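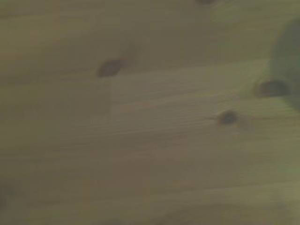 Figure 1. Wooden surface, close view.

3.2 What the tenancy clauses say about shared passwords

We now turn to the part of the study we most enjoyed, and the one that surprised us most. Residential tenancy agreements in Pidden have long included a short clause on keys. Over the last few years many landlords have added a second clause next to it, dealing with door codes and the app accounts that control them. We read 100 agreements in full, and 40 of them contained a clause of this newer sort. The variety is wonderful! Some run to a single line ("the tenant shall keep the code private"), while others fill most of a page and try to cover guests, cleaners, lodgers and the tenant's own children.

The question we put to each clause was a simple one: if the tenant gives the code to a friend, and the friend lets someone else in, who has agreed to what? The older key clauses answer this fairly well. A key can be handed back, and the agreement normally says when. A code is harder to hand back, and only 2 of the clauses we read said that it must be changed after a guest leaves.

The agreements drawn up on the Renetti form deserve a closer look. They treat the code as part of the premises, so that sharing it becomes a kind of subletting. We think this goes too far, but it is a lovely piece of drafting and it does give a court something firm to work with. The Hurus form takes the other road and treats the code as information, with a duty of care attached (clause 50 in the longer version). Under that reading a tenant who shares the code sensibly has done nothing wrong, even if the friend behaves badly later.

Mokgethi, the tribunal decision discussed in section 2, fits neither form neatly. The tenant there had written the code on a card for a neighbour, and the agreement spoke only of "keys and other means of entry". The tribunal read those last words broadly. We agree with the result, though we would have liked to see more on whether the landlord, who also held the code and could reset it at any time, shared the duty to keep it safe. We come back to that point in section 4.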